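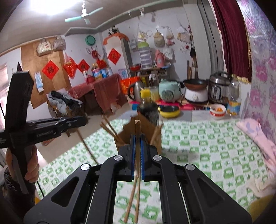

Page last changed: September 2020

Changing and checking the finger pads on the Milar hand-held gripper

The ridged pads on the two fingers wear faster than any other part of the gripper. Thin round items such as chopsticks and wooden sticks show the wear first, because they only touch a ridge or two at a time. Check the pads at the start of each week and change them as a pair.

You will need a new pair of blue pads, the small screwdriver from the Hitance kit, a dry cloth and a few wooden sticks.

Removing the old pads

Open the fingers fully and lay the gripper on its side. Start at the tip and peel the pad down toward the base. If it tears, lift the rest with a fingernail - a blade will score the finger. Wipe off any glue that is left and let the surface dry.

Fitting the new ones

Line up the bottom edge first, then press upward to the tip. The ridges on both sides should run the same way. Close the fingers on a folded cloth and leave them closed for 2 hours.

While you wait, check the screws on the body. They should be snug. If one keeps working out, replace it with one from the Chiriac spares bag, and don't use thread glue.

Testing

Stand a bundle of sticks in an open cardboard box. Pick one out, hold it upright between the fingers and turn the gripper slowly to each side. The stick should stay where it is. Repeat with the second gripper if you work with both hands, then try a pair of long chopsticks.

If the stick swings, the pads are probably not level with each other. Press them down again before you think about taking them off. The opening at full stretch should read 86 mm on the Kustov gauge, measured pad to pad.

A pair lasts us almost 700 picks. Write the date of the change in the log, along with the number on the gripper.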